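Closet Corner: Folding the Things With Hoods

Hello again from Ponthorpe, where the evenings have finally turned cool enough that I went digging for sweatshirts and found all of them in one enormous knot at the back of the closet. My own fault! I stuffed them in there in June and shut the door fast.

So this time I want to talk about jackets with hoods, which are the most annoying things to fold in the whole house (fitted sheets come close, and I'll get to those another month). The hood flops, the zipper buckles, and the sleeves go wherever they like. My fix is to skip the dresser top and use the bed. You want the jacket all the way open to its full width, arms out to the sides, before you fold anything.

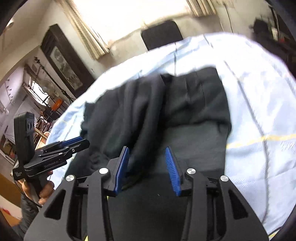
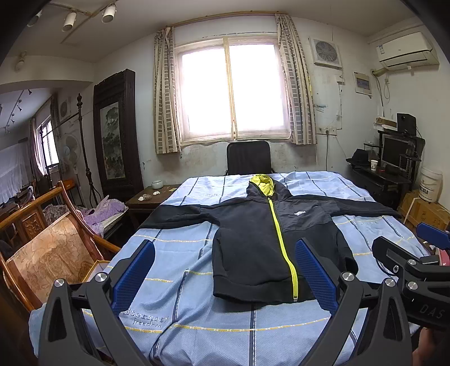 Black jacket, light blue bedding.

Zip it up first, all the way. Then smooth from the zipper out toward the side seams with flat hands and pull the cuffs straight. Bring one sleeve across the chest, then the other, and fold each side in until you have a long strip about as wide as the hood. Now roll from the bottom hem up, pretty tight, and when you get to the neck, tuck the whole roll into the hood – it makes its own little pouch. I was so pleased the first time I did this that I redid every jacket in the house.

A few of you wrote in after the last newsletter to ask about bins. I use the shallow Pideck ones, the 12-inch size, and stand the rolls up on end so I can see every color at once. The deeper Hendriks bins are fine for blankets, but jackets sink to the bottom and you're back to digging. Heavy winter coats I still hang. Life is short and so is my patience.

The Kumomard swap table is back next month, and kids' jackets go fastest, so if yours have outgrown theirs, please bring them zipped and with the pockets emptied. Last time I came home with somebody's grocery list and a very old mint.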